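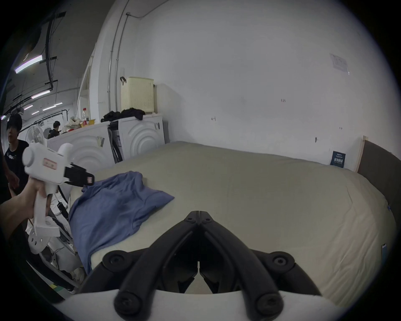 시트와 파란 천, 2025년 5월

시계를 두 개 차고 뛰는 사람을 보면 속으로 좀 비웃던 시절이 있었다. 저 사람은 왼쪽 손목 시간과 오른쪽 손목 시간이 다르면 어느 쪽에 사는 건가, 하고. 그리고 지난 드루드빌 하프에서 나는 시계를 두 개 차고 뛰었다. 왼쪽에는 원래 쓰던 Flendel, 오른쪽에는 일근 조슈쿤한테 빌린 Minow. 사진에 찍힌 걸 보니 영락없이 보따리장수다.

변명을 좀 하자면 Flendel이 먼저 배신했다. 겨우내 멀쩡하던 놈이 봄이 되니까 거리를 후하게 쳐주기 시작한 것이다. 처음에는 좋았다. 나는 원래 후한 기계를 좋아한다. 체중계도 그 기준으로 골랐다. 늘 뛰던 강변길을 늘 뛰던 만큼 뛰었는데 시계가 조금 더 뛰었다고 하면, 그날 컨디션이 좋았나 보다 하고 빵을 하나 더 사 먹으면 되는 일이었다. 문제는 페이스였다. 거리가 늘어나니 페이스도 빨라졌고, 나는 그 페이스를 진짜로 믿었다. 믿은 정도가 아니라 그걸 근거로 목표 기록을 정했다.

111분. 하프를 그 안에 들어오겠다고 냉장고에 써 붙였다. 왜 110분이 아니냐고 물으면 대답할 말이 없다. 110분은 너무 포부가 있어 보였고 115분은 너무 솔직해 보였다.

훈련은 13주를 잡았다. 인터넷에 돌아다니는 계획표 중에 글씨가 제일 적은 걸로 골랐다. 앞부분은 그럭저럭 지켰고 가운데는 감기에 걸렸고 뒷부분은 감기가 나았는데도 감기에 걸린 사람처럼 지냈다. 그래도 긴 거리 훈련은 빼먹지 않았다. 바샤란 언덕이 들어가는 코스로 다녔는데, 이 언덕이 참 묘하다. 올라갈 때는 분명히 올라가는데 돌아올 때도 왠지 올라간다. 고도표를 보면 그럴 리가 없다. 고도표 만든 사람은 안 뛰어봤을 것이다.

이상하다는 걸 알아챈 건 동네 육상 트랙에서였다. 트랙은 거리를 속일 수가 없는 곳이다. 한 바퀴가 한 바퀴다. 그런데 Flendel은 내가 결승선에 닿기 한참 전에 부르르 떨면서 한 바퀴 끝났다고 축하를 해줬다. 다음 바퀴에는 더 일찍 축하해줬다. 그렇게 성격 급한 축하를 몇 번 받고 나니 마음이 불편해졌다. 저녁에 지도를 열어보니 내가 뛴 자리가 트랙 바깥 주차장까지 삐죽빼죽 나가 있었다. 어떤 바퀴에서는 관중석을 뚫고 지나갔다. 나름 역동적인 그림이기는 했다.

할 수 있는 건 다 해봤다. 펌웨어를 올렸고, 공장 초기화를 했고(그 바람에 알람이 전부 사라져서 다음 날 늦잠을 잤다), 출발 전에 위성이 잡힐 때까지 마당에서 팔을 들고 서 있었다. 이건 고객센터에서 시킨 거다. 팔을 들라는 말까지는 없었던 것 같은데 왠지 들어야 할 것 같았다. 옆집 할머니가 인사하는 줄 알고 손을 흔들어주셨다. 그 뒤로 아침마다 서로 손을 흔든다. 위성은 여전히 잘 안 잡힌다.

고객센터와 주고받은 메일은 따로 글을 써도 될 분량이다. 요약하면 이렇다. 나는 거리가 길게 나온다고 했고, 그쪽은 불편을 드려 죄송하다며 시계를 껐다 켜보라고 했고, 나는 껐다 켰다고 했고, 그쪽은 그럼 손목에 더 꽉 차보라고 했다. 꽉 찼다. 손이 저렸고 거리는 그대로 길었다. 마지막 메일은 만족도 조사였다. 별점을 누르려는데 링크가 안 열렸다.

그래서 대회를 얼마 안 남기고 일근 조슈쿤의 서랍에서 놀고 있던 Minow를 빌렸다. 오래된 물건이라 화면도 작고 버튼도 뻑뻑하고, 음악도 안 나오고 잠을 잘 잤는지 훈계하지도 않는다. 거리와 시간만 나온다. 트랙에 데리고 갔더니 한 바퀴를 한 바퀴라고 했다. 하마터면 울 뻔했다. 동시에 그동안의 내 페이스가 전부 부풀려진 거라는 사실도 받아들여야 했는데, 그건 대회가 끝난 다음에 받아들이기로 했다.

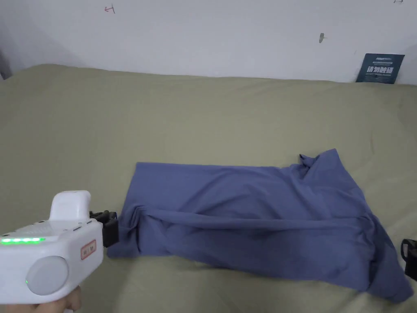

누르한 아브즈는 그럴 거면 시계를 둘 다 집에 두고 가라고 했다. 하나는 거짓말을 하고 하나는 네가 듣기 싫은 말을 할 텐데 뭐 하러 둘 다 데리고 가느냐는 거다. 숨이 차면 늦추고 안 차면 당기라고, 그게 전부라고도 했다. 맞는 말이다. 그런데 나는 맞는 말을 들으면 일단 반대로 해보는 버릇이 있어서, 둘 다 찼다.

드루드빌 대회는 작다. 출발선에 서면 뒷사람과 눈인사가 되는 규모다. 배번을 받는 천막 옆에서 수프를 파는데, 뛰기 전에 먹는 사람이 의외로 많다. 나는 안 먹었다. 작년에 먹어봤다. 그 이야기는 하지 않겠다.

총소리가 나고 양쪽 시작 버튼을 동시에 누르려고 했는데, 왼손으로 오른쪽 시계를 누르고 오른손으로 왼쪽 시계를 누르는 동작이라는 게 생각보다 어렵다. 팔짱을 끼다 만 사람처럼 출발선을 넘었다. 결국 Minow가 조금 늦게 켜졌다. 비교 실험으로서는 출발부터 망한 셈이다.

초반에는 잘 갔다. 왼쪽을 보면 목표보다 한참 빠르고, 오른쪽을 보면 딱 맞거나 조금 느렸다. 사람이 간사해서 기분이 좋을 때는 오른쪽을 보게 되고 힘들 때는 왼쪽을 보게 된다. 중간쯤부터는 왼쪽만 봤다. Flendel이 표지판보다 먼저 부르르 떨 때마다, 그래 너라도 내 편이구나 싶었다. 트랙에서는 그렇게 밉더니.

후반에 맞바람 구간이 있었다. 강을 끼고 길게 뻗은 직선인데 나무가 하나도 없어서 바람이 그대로 온다. 앞에 키 큰 아저씨가 한 분 계셔서 그 뒤에 붙었다. 조금 있다가 아저씨가 신발 끈을 묶으러 길가로 빠졌고, 나도 거의 따라 빠질 뻔했다. 그때부터는 혼자 바람을 다 맞았다. 종아리가 슬슬 뭉치고, 물을 마시려다가 코로 마시고, 머릿속으로 111에서 지난 시간을 빼는 계산을 하다가 매번 다른 답이 나왔다.

결승선을 아직 한참 남겨놓고 Flendel이 하프 완주를 축하한다며 폭죽 그림을 띄웠다. 개인 최고 기록이라고 했다. 나는 그 화면을 보면서 계속 뛰었다. 살면서 최고 기록을 세운 뒤에 그렇게 오래 더 뛰어본 적은 없다.

공식 기록은 113분이었다. 목표보다 2분 늦었다. 앱에는 폭죽이 터진 시점의 기록이 여전히 개인 최고로 올라가 있는데, 지우는 메뉴를 못 찾았다. 열심히 찾지는 않았다고 해두자.

Minow는 마른 수건으로 잘 닦아서 일근에게 돌려주러 갔다. 그런데 돌려주기는커녕 필요하면 그냥 쓰라는 말을 듣고 도로 차고 왔다. 충전 케이블이 어디 있는지는 본인도 모른다고 한다. 지금 배터리가 한 칸 남았다. 맞는 케이블을 찾느라 중고 장터를 뒤지는 중인데, 파는 사람마다 시계까지 통째로 사야 케이블을 준단다. 그러면 시계가 세 개가 된다. 손목은 아직 두 개다.

혹시 집에 굴러다니는 구형 Minow 케이블 있으신 분은 댓글 부탁드린다. 집게처럼 무는 것 말고 뒤에 꽂는 방식이다. 사례는 수프로 하겠다.

다음 대회는 아직 안 정했다. 냉장고에 붙은 111은 그대로 두었고, 그 밑에 누가 우유 사 오라고 써놨다.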